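Robot Safety Test Engineer (Simulation), fixed term
Udside – Nitport site, with two days a week remote
Reports to: Dennis Massawe, Head of Product Safety

Background to the post

In February a Manthorpe mobile base on trial in a furnished test apartment failed to stop at the head of a short flight of steps. The drop sensor reported correctly. The stop request was queued behind a map update and reached the drive controller too late. The base went over the edge and was written off. No person was hurt.

The internal review found that the same fault could have been caught in simulation. Our virtual rooms at the time had walls on every side and level floors throughout, so the stop path was never exercised under load. Shipments have been on hold since the review, and the hold stays in place until the new test set has been run and signed off.

The person appointed will build and run that test set.

The work

You will maintain a library of 20 simulated rooms used to test stopping behavior near floor edges, changes in level and furniture. Most of the rooms exist in draft. They need correct collision geometry, repeatable start conditions and a written pass criterion for each run.
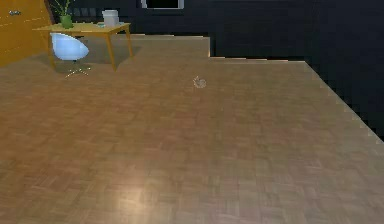

Simulated room with parquet floor, a stepped floor boundary at right and a circular marker in open floor.

Duties include:

Writing fault injection scripts for delayed, dropped and out-of-order stop messages.
Checking that what the renderer draws and what the physics engine treats as solid agree at every floor boundary.
Reproducing field faults from drive logs within 2 working days of receipt.
Repeating selected runs on hardware at Nitport with the tethered base.
Writing fault reports that a service technician can follow without access to the source code.

Results are reviewed every Friday with the controls group, led by Zulkifli Tarigan. A failed run is kept in the record with its log and seed. Runs are not deleted or repeated until they pass.

What we need from you

At least six years in software test, controls or functional safety, including work on a machine that moves.
Good Python and enough C++ to read a motion controller and find a timing fault in it.
Experience with any physics-based simulator. We use Reisinger, and training is given.
Clear written English.

Experience with hazard analysis is useful. A degree is not required if your work record covers the points above.

Terms

The post is for 20 months, full time, with one extension possible. Hardware days start at 7 a.m. and are worked in pairs. Safety footwear is supplied. The person in this post can extend the shipping hold in writing, and that decision can only be reversed by the Head of Product Safety.

How to apply

Send a resume and one fault report you have written, with customer details removed. The report may be short. We do not need a cover letter. Interviews take place at Nitport and include a practical task – you will be given a drive log and asked to locate the point at which the stop request was lost.

Questions about the technical work should be marked for Zulkifli Tarigan. Questions about terms go to the Udside hiring desk.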